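About Odberg

Odberg builds and maintains simulated workcells for companies that program robot arms. We supply the cell as a set of files, together with the tools needed to load it, run a task in it, and compare the results with the real machine. Our office is in Otport.

Our main product is Maminari, a library of room, table, and pedestal models. Each model comes in 2 versions: one with full surface detail for camera work, and one with plain collision shapes for motion planning. Dimensions are entered in millimeters and can be changed before export.

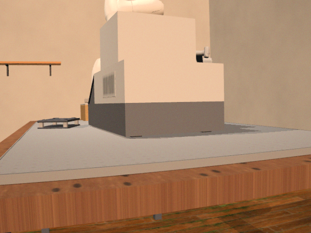 Maminari render: robot pedestal on a wood-edged platform.

A standard order includes one cell, three layout changes, and a test report. The report lists joint limits, contact settings, and the results of 2,000 simulated runs of the customer's own task. Customers who need a custom pedestal or fixture send us drawings, and we return a first model for review.

The Mulcahy service plan covers file updates and support by email. Plan customers receive two library releases a year. The April release added new wood and wall textures and corrected a scaling error in the shelf brackets.

Requests for quotes should state the arm model, the mounting height, and the simulator in use.

Page updated May 2018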